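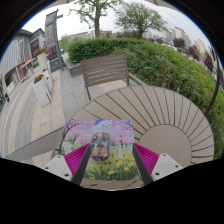 Zlata Tkachuk reckons the next Steltier phone will lose the headphone jack, and she'd put her own money on it. She said so under my last post, along with a fairly stern note telling me to stop getting my hopes up about the battery. Fair enough, Zlata. The invites have gone out now, so we can all find out together whether you were right.

Mine landed in the inbox on 04/05/2023 while I was halfway through a piece of toast. It's a plain grey card with a thin orange line running across it and the words "Hold on a little longer", which could mean the battery, or the handle on a case, or that the whole thing is running late again (they've done that to us before). There's no product name on it anywhere. Steltier never puts one on, and then everybody spends the next few weeks guessing at the colour of the line.

What most people expect is the Vultevance 5, the follow-up to the phone I've been carrying since last September. I like mine a lot! It's been dropped on the driveway, left in the ute and sat on by my nephew, and it still takes a better photo of a moving dog than anything else I've owned. The thing I don't like is charging it twice a day when I'm out and about, and judging by my comments section I'm not alone there.

Danylo Hrynyshyn, who runs a repair counter and sees more spare parts lists than I ever will, told me the part numbers for the new model turned up in his supplier's catalogue last week. He wouldn't send me a screenshot, but he did say there are two batteries listed, a standard one and a bigger one, and that the bigger one won't fit the old shell. So either we're getting a thicker phone or we're getting two sizes. My guess is two sizes. Steltier tried that once with the Derkach tablets and they sold well enough to be a nuisance to find in the shops for months.

The camera's a bit murkier. Some of the forums have been going on about a fourth lens at the back, and there was a drawing doing the rounds that showed four circles in a square, except one of them looked an awful lot like a flash to me. I'd be happy with the three we've got and a night mode that doesn't turn the neighbour's fence purple.

Then there's the price. The one figure that keeps popping up is $469 for the base model, which would be the same as last time and, frankly, a nice surprise given what's happened to everything else at the checkout. I asked the Steltier press office and got a very polite email from Yevdokiia Dovhaniuk saying the company doesn't comment on pricing ahead of a launch. She did confirm that the event will be streamed and that there'll be a hands-on area afterwards for people who are there in person. I've put my name down for that and I'm crossing my fingers.

As for the headphone jack — look, I'm the wrong person to ask. I still use wired earbuds on the bus, the same pair I've had for years, and I'll be grumbling if it goes. Maarja Zariņš wrote in to say she made the switch to Satel wireless ones and hasn't missed the cord for a minute, except on planes. Reynaldo Umali says he lost one of his in a colour-matched couch and had to take the cushions off to get it back. I'll leave you to weigh those up.

A couple of practical bits if you're thinking of upgrading. The Vultevance 4 is still on sale at full price in the Steltier store, and I'd hold off buying one until after the launch, as the old model has dropped within days the last couple of times. If your screen's cracked and you're planning a trade-in, check the fine print first. The current offer knocks a fair bit off for damage, and a cheap repair beforehand might not make up the difference.

I'll have the stream going on my end and I'll post as it happens, typos and all. If you've heard anything about that orange line, the comments are open.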